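Comunidad Makris > Hogar > Armarios y almacenaje

Papel plegado dentro de un hueco cerrado: se abre en abanico y coge olor a jabón

nuria_tb
Publicado el 7/10/19

Tengo un hueco cerrado, tipo cajón de armario, con la base de panel blanco de veta muy ligera. El ancho interior es de 520 mm. Lo uso para guardar el papel de manos, que compro en hojas plegadas y sin dispensador, y también el jabón en pastilla de repuesto.

Tengo dos problemas que quizá estén relacionados.

El primero es de estabilidad. Las hojas no se mantienen en bloque. Al coger una se arrastra la siguiente y el canto queda abierto en abanico. Si aprieto el montón contra la pared lateral aguanta unos días, pero entonces es difícil sacar una hoja sin arrugar las demás.

El segundo es el olor. El papel acaba oliendo a jabón. No es desagradable, pero en casa hay una persona que no tolera el perfume en las manos y lo nota. El jabón lo guardaba con su envoltorio, algunas veces ya abierto.

En la base hay además una placa cuadrada gris claro que no puedo quitar. Sobresale lo justo para que el montón quede inclinado si lo apoyo encima, así que el sitio útil es menor de lo que da la medida.

Lo que he probado hasta ahora:

Poner las hojas de canto en vez de tumbadas. Se vencen hacia el lado en cuanto quedan pocas.

Sujetarlas con una goma ancha. Marca el papel y hay que quitarla cada vez.

Un organizador Gremdale abierto por delante. Me sobraba altura y me faltaba fondo, lo devolví.

No quiero taladrar ni pegar nada permanente en el panel. Busco una solución que se pueda sacar para limpiar.

Brallima

Compra un dispensador de pared y te olvidas. El papel suelto en un armario siempre va a dar guerra. Yo lo puse en abril y sin problema.

nuria_tb, en respuesta a Brallima

Gracias, pero el dispensador exige taladrar o usar adhesivo, y el alicatado es de alquiler. Además, los modelos que he visto piden un formato de hoja con plegado entrelazado y el mío es de plegado simple. Tendría que cambiar también de papel.

Tere Q.

A mí me funciona una caja de zapatos cortada. El fondo se moja si dejas cosas encima, pero cuesta cero. Para el olor, bicarbonato en un vasito. No sé si sirve con el perfume del jabón, a mí me quitó el olor a cerrado.

nuria_tb, en respuesta a Tere Q.

El bicarbonato lo descarto de momento, porque con el hueco tan justo acabaría volcado sobre el papel. Lo de la caja me encaja más como prueba. He sacado todo y he vuelto a mirar cómo apoya el montón. El papel tiene forma casi cuadrada y, si lo sujeto por el lado izquierdo con el pulgar plano sobre la cara, el bloque se mantiene. El canto derecho es el que se separa. El envoltorio roto del Dove, el negro con flores rosadas, seguía en la base junto con su plástico transparente, a la izquierda del papel.

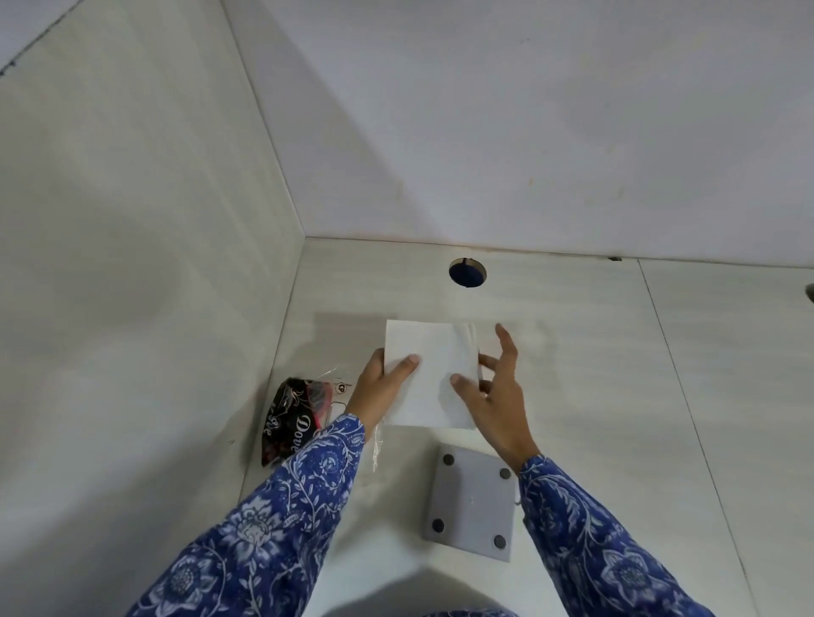

Ademir Honorato contesta que conviene tratar los dos problemas por separado, porque la corrección de uno no arregla el otro, y propone empezar por la geometría.

El montón se abre por falta de contención en el lado libre. Sujetarlo por un solo canto comprime el pliegue de ese lado y deja que el opuesto se expanda. El papel plegado tiene más grosor donde dobla que en el borde suelto, de modo que la pila nunca queda paralela. Hay dos medidas:

Alternar la orientación. Divide el montón en mitades y gira una de ellas media vuelta, para que los pliegues queden repartidos entre los dos lados. Reduce bastante la inclinación y no cuesta nada.

Usar una bandeja con dos paredes laterales y el frente rebajado. El ancho interior de la bandeja debe ser el de la hoja plegada más 5 mm. Con menos holgura el papel roza al salir. Con mucha más, vuelve el abanico. Las paredes laterales basta con que tengan 40 mm de alto, siempre que no cargues por encima de esa cota.

Respecto a la placa gris, no intentes nivelar el hueco entero. Coloca la bandeja a un lado, si cabe. Si no cabe, ponle debajo cuatro tacos de fieltro adhesivo, uno por esquina, pegados a la bandeja y no al panel. El grosor de los tacos tiene que superar el saliente de la placa. Mide el saliente con un calibre o, si no tienes, apoyando una regla de canto y metiendo cartulinas por debajo hasta que llenen la separación.

En cuanto al olor: el papel absorbente retiene perfume con facilidad y en un volumen cerrado el tiempo de exposición es continuo. El envoltorio vacío también cuenta. La cara interior ha estado en contacto con la pastilla y sigue desprendiendo olor, igual que el plástico. Retira los dos. El jabón de repuesto debe ir en un recipiente con tapa de junta, o directamente en otro mueble.

El papel que ya huele no lo vas a recuperar ventilándolo una tarde. Gástalo para limpiar cristales y empieza con un paquete nuevo. Antes de meterlo, pasa un paño con agua y una gota de detergente sin perfume por la base y las paredes, aclara con otro paño y deja la puerta abierta hasta que seque. No empapes las juntas del panel.

Si aun así persiste, mete el papel en una bolsa con cierre y saca solo las hojas de cada día a la bandeja.

nuria_tb, en respuesta a Ademir Honorato

He girado media pila y la diferencia se nota. El saliente de la placa, con el método de las cartulinas, me da 4 mm. ¿Valen fieltros de ese mismo grosor?

Ademir Honorato

No. El fieltro se comprime con el peso y volverías a tocar la placa. Coge el grosor siguiente o utiliza tacos de goma, que ceden menos. Con goma, comprueba antes que no deje cerco en el blanco: pon uno en un rincón durante una semana.

nuria_tb

De acuerdo, goma. La bandeja la voy a cortar en cartón primero para validar el ancho. En la tienda Sasora hacen metacrilato a medida, pero no quiero encargarlo hasta tener claro el fondo.

Tere Q.

Si la cortas en cartón, fórrala por dentro con cinta de embalar. La mía sin forrar suelta pelusilla.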